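Efa Gape has fitted out shared offices for Jollham for 19 years, and she says most of her complaints come down to cords. "People order the desks first and think about power last," she said. "Then there's a black cord across a white table and everyone's annoyed."

At Buckley she moved 30 desks in January and bought a cube power strip for each work table. She likes the cubes for tables people share. She doesn't like the cords they come with, which keep the bends from the box and won't lie flat. "You can tape it, but it lifts again," she said.

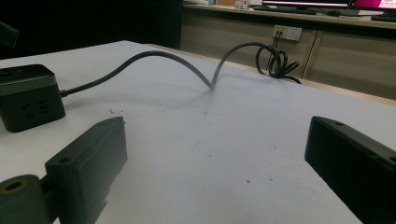

Illel would rather have the outlets built into the tabletop and says a loose cube ends up wherever the last person left it. Gape has heard that before. Cutting into a table costs her 600 dollars, she said, and then the table can't move. For now she asks for shorter cords and ties up the slack behind the cabinet.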